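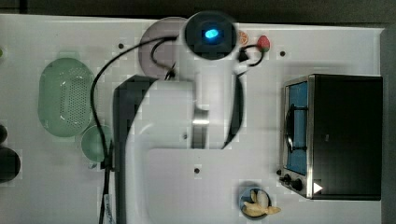 Issue 12, page 2

The Small Kitchen, Laid Out

Every issue we ask for kitchens, and every issue we receive sunsets. This time the sunsets have been returned to their owners with a polite note, and the gallery page goes to the table at the top: a white one, with the makings of a very modest snack on it.

The gallery runs to a single plate this month, in both senses. The lines that follow belong to it.

The plate. Round, and a pale grey with some mauve in it, or a pale mauve with some grey in it. The office split over this before lunch and has not fully reconciled. Whoever names paint for a living would have called it Wet Pigeon and charged extra.

The strawberry. Red, with its green top still on, which is how a strawberry should be until the very last moment. Readers in Tridisstead will remember our 600 words on hulling, and the letters that came after. We stand by the spoon.

The citrus. One small orange slice, segments showing. You could garnish a drink with it, if you had remembered to buy the drink. As a fruit course for two it would lead to words.

The colander. Pale green and oval, with a pattern of holes across the bottom. Oval colanders divide people. They fit nicely over one side of a sink and then refuse to stack with anything else you own, so they end up on top of the fridge with the cake tin and the good intentions. My own has lived there since the move from Cheetham.

The bowl. Small, round, and also pale green, so near the colander in color that you might suspect somebody of planning. It's a good size for olives, or for the pits of olives, or for the keys you will be looking for on Sunday.

A word about white tabletops while we have one in front of us. They make everything look fresh and they forgive nothing. A strawberry like that one can leave a mark you'll be apologizing to until spring. Baking soda and a damp cloth, a little patience, and no scouring pads, please, whatever your uncle says.

Next issue's theme is "Things on Hooks." Send your pictures to the Masard office or drop them through the door at the Flasau reading room by September 1, 2026. Captions should be short. Last time one ran to over 2000 words and concerned a ladle.

No sunsets.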